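The Irus laundry cell: what we asked for, what we got, what it cost

Gallery page, put up in January, mostly for the people who sign things

When I first asked for money to teach an arm to do the washing, the form had a box marked "Expected saving". I wrote "none for now" and it was approved, which tells you how closely the box is read. The form for the second year has the same box and a new reader, so I have been told to show the work at hand and put some prices beside it. This page is the result. The captions run a bit longer than captions should. Skip to the end if you only want the list.

Our budget was split the way these budgets always are. Almost everything went on the arm and its gripper, and what was left over had to cover the washing machine, the bench, the guarding, the cables, the things that hold the cables, and the biscuits. Pilitz quoted for the whole lot as a package. Hadex quoted for the arm alone and sent a very nice brochure about everything else. We went with Hadex and bought the rest ourselves, a decision I still defend in meetings, though with less volume than I used to.

The gripper fingers deserve their own line, and in the first year they didn't have one. I had filed them under "arm", as you might file tyres under "car", and then been surprised when they wanted replacing. A pair is 160 euros from Balogh, delivery extra. They scuff. They pick up lint and dust. For next year I have put down 2 pairs and a small sum for screws, having learned what a morning costs when the only spare screw has gone under the bench. 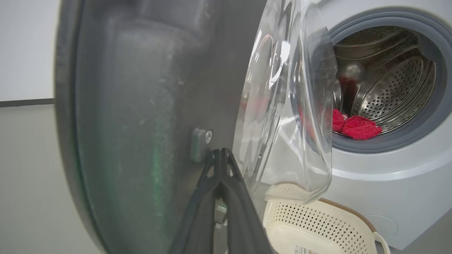

The washing machine was the cheap part, and I spent longer choosing it than I did the arm. Ernő Vida made me take a tape measure to the shop. His point was that we were buying a doorway with a motor attached, and that all the clever money in the world would be wasted if the wrist couldn't get through it. So the things we compared were the width of the opening, how far the door swings back and how much it wobbles once it's there. The salesman kept trying to talk to us about spin speeds.

A front loader was always going to be the choice. Top loaders would have meant mounting the arm higher, and mounting the arm higher meant a new plinth, and Pilitz wanted 762 euros for a plinth. I have seen the drawing. It is a box.

Loads are single items for the time being, in plain colours. Red was the first we bought and I have no complaints about it. The plan for next year adds towels, then shirts, then a line that says "socks (if time)" which has been in every plan I have written and may outlive me.

The basket question took up more of the year than I would like to admit. Baskets come in every shape a person could want and very few that an arm would, and the makers change them without telling anyone. My advice to any other group budgeting for this sort of work is to find one you like and buy a stack of them on the same day. Allow 60 euros. It will look silly on the form and you will be glad of it by spring.

Guarding and floor space come next. We guessed at the footprint by drawing round the arm on paper, forgetting that a washing machine door opens outwards and that a person has to stand somewhere while swearing at it. Draw the door open. Draw the person. Then ring whoever owns the corridor.

For the second year, then, in the order I'd cut them if made to:

Spare gripper fingers, Balogh: keep
Baskets, matching: keep
Second washing machine, different door: keep if we can
Service visit, Hadex: keep, they won't answer the phone otherwise
Plinth, Pilitz: no
Plumbing in the second machine: can wait, it needn't hold water for us to practise loading it

Questions about the figures go to me. Questions about the opening, the tape measure or the correct width of a doorway go to Ernő, who has the notes and will read them to you.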